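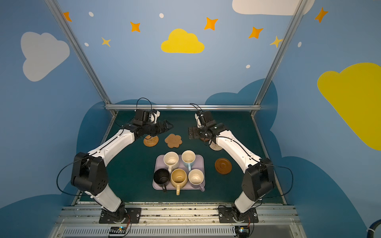

Mug season is officially on for the Zellow team! Our student project this term is getting two arms to clear a tray and put every mug on its own coaster, and I've been itching to write about it. We've been stuck on one question all week, which coaster should a mug go to first? With five mugs on the tray and coasters scattered all around it, there are a lot of good answers, and the woven one partly under the right arm is a pain to plan for. I love this problem so much.

A little background if you're new: I'm Velimir Popescu, second year, and I do most of the teleoperation on our team. Zellow is the project name, Akanda is the software we wrote for recording and replaying runs, and the whole thing is for the student showcase in Brekivthorpe in July.

Our recording goal for this task is 100 clean runs. We're at 80. Clean means no drops, no dragging the tray, and no stopping halfway to argue about whose turn it is (that last rule is mine and I stand by it).

Handles! I had no idea how much I would end up thinking about handles. If one points at you, you can pinch it and lift and the mug swings. If you go for the rim you get a steadier lift, but then you have to come in from above and your wrist view fills up with mug. We record both ways now and tag them in Akanda so we can compare later.

I'm in favor of rim grabs for the dark mug especially. My left hand is worse than my right at driving these, so I've been giving the left arm all the easy reaches. Got called out for it in our last review, fair enough. Next batch I'm swapping.

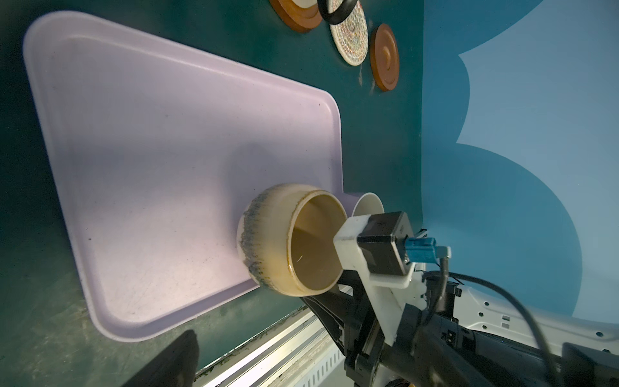 Also in that batch: more odd shapes. A straight-sided mug is forgiving, you can be off by a bit and the fingers still close on something. Anything rounded wants to slide up and out of the grip, so you have to get lower before you squeeze. I went through old runs frame by frame last night and you can see the exact moment I get impatient and close too early — every time, same mistake, same spot.

Akanda update for the people who asked: the log is up to 2,548 entries across all tasks, and search finally works by object name. Before that we were scrolling. So much scrolling.

The replay tool still drifts if the two arms start out of sync. I have a fix half written that waits for both arms to report ready before frame one. It passes on my laptop, haven't tried it on the lab machine yet.

Someone asked if we talk to the Desteo team. Yes, all the time! They're doing cloth folding for the same showcase and they're really good. We trade notes on grip force, and they gave us the idea of marking the start pose for each arm on a printed card. Saves us a few minutes every session.

If you're in a school club and want to try something like this, start with one arm and one mug. We did 3 weeks of just that and I still use what I learned from it, mostly about going slow on the last inch.

Next up is the remaining 20 runs, then training, then probably a long post about everything I got wrong. Send me your ugliest mug shapes, I want to try them all!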